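Planning for Arms: A Conversation on Equipment Budgets at Coltby

Oct 19, 2022

The equipment office at Coltby administers a capital plan that, until recently, contained no line for robotic manipulation. The plan approved in September contains one. The following account is drawn from an interview with the office's equipment planner, conducted over two sittings and edited for length. In keeping with the practice of this series, staff are not identified by name.

The conversation began with the task for which the equipment was requested: the handling of keys, rings and other small metal articles on a plain tabletop.

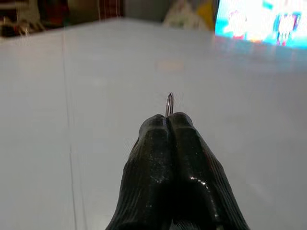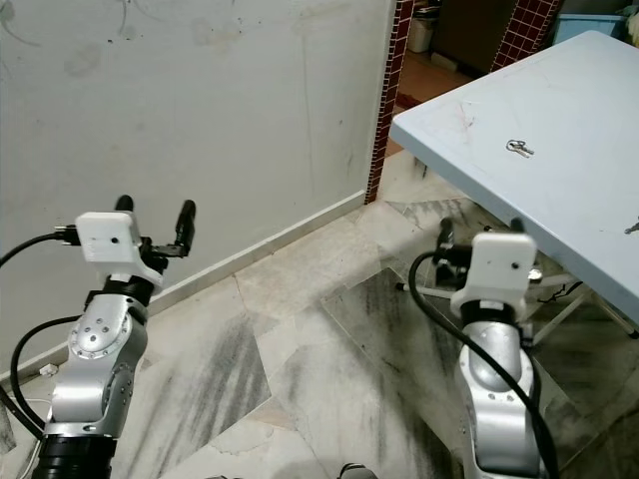 Sundaram asked whether a purchase of this kind ought to be treated as laboratory apparatus or as plant, given that the two categories are depreciated on different schedules and maintained from different accounts.

The planner acknowledged that the question had occupied a good part of the winter. "We settled on apparatus for the arms and consumables for the fingers," the planner said. "The arms have an expected life of 5 years in our plan. The fingers do not. Anything that closes on metal all day will wear, and if you capitalise a part that wears, you will find yourself writing it off at an awkward moment in the year."

The distinction has practical consequences. Under the current plan, replacement fingers are ordered in lots of 13 pairs and charged to the operating budget of the group that uses them. The arms, their controllers and their mounting hardware remain the property of the central office, which also holds the service agreement.

Asked how the supplier had been chosen, the planner described a process that was more cautious than most of those the office conducts. Proposals were received from Jurkumico and from Provness, and both were asked to quote for the same written description of work. The description ran to a single page. It required that a pair of arms be able to pick up a flat-lying object of small thickness from a smooth surface, hold it securely and set it down in a stated place.

"We wrote the page before we read any brochures," the planner said. "Had we done it the other way around, I am confident that the page would have described somebody's brochure."

Jurkumico's proposal was favoured on account of its spare parts terms. Provness had offered a lower figure for the arms themselves, but priced cables and grippers separately and would not commit to a delivery period for either. The planner was careful to say that this did not reflect on the quality of the equipment. The office had simply been asked to limit the number of days on which a purchased system might stand idle, and the terms of supply bore directly on that instruction.

The matter of cables was raised more than once during the interview. The planner regards them as the item most often omitted from a first budget. "People budget for the arm and for the computer," the planner said, "and then there is a run of cable between the two which has to bend every time the arm bends. Ours is now a line of its own. We allow 800 dollars a year for it, and I would not want to see that figure reduced in order to make a total look tidier."

Grippers received similar attention. The office permits groups to make their own housings and adapters where a workshop is available to them, on the condition that the drawings are lodged with the equipment record. The planner explained that a part made in house is inexpensive to replace only while somebody can still find the file. When staff move on, the file frequently moves with them, and the office has had to pay for the same bracket to be drawn twice.

The interview then turned to premises. Coltby had considered fitting out a dedicated room for the work, with new benches and a uniform floor. The proposal was costed and set aside. In the planner's view, an ordinary room with ordinary furniture is adequate for tabletop tasks, provided that the power supply is sound and there is space to walk behind the equipment. The money released was moved to staff hours, which the planner described as the largest single cost in the plan and the one that applicants are most reluctant to write down.

"A request will arrive with the hardware priced to the cent and the labour left blank," the planner said. "We send it back. Someone has to lay out the objects, run the session, stop it when it needs to be stopped, and put everything away afterwards. The first request we approved allowed for 128 hours of that in a term. It was a fair estimate and I have used it as a starting point with other groups."

The objects themselves are seldom budgeted for at all. Keys, rings and similar articles are cheap, and most groups gather them from drawers. The planner has no objection to this but asks that a modest sum be set aside so that an assortment can be bought again in the same form. If a particular ring is lost, the work that depended upon it cannot be compared with what comes later. It was noted that small metal articles also go missing with some regularity, and that a lidded tray is among the better purchases the office has made.

On the question of safety, the planner confirmed that a written assessment is required before delivery is accepted. The assessment covers the reach of each arm, the location of the stop control, the fixing of the base and the route taken by each cable. It is reviewed again whenever the equipment is moved, including a move within the same room. Groups have occasionally found this tiresome. The planner's position is that the form takes less than an hour to complete and that the office will help with it on request.

The final part of the interview concerned renewal. The planner would like the next capital plan to include a small reserve for the repair of joints outside the service agreement, and has asked Jurkumico for a schedule of charges. No schedule had been received at the time of writing. The planner also hopes to bring the ordering of fingers under a standing arrangement, so that groups may draw on stock without raising a separate request on each occasion.

Requests for the coming round should be addressed to the equipment office and should include a one-page description of the work, an estimate of staff hours and a separate line for cables.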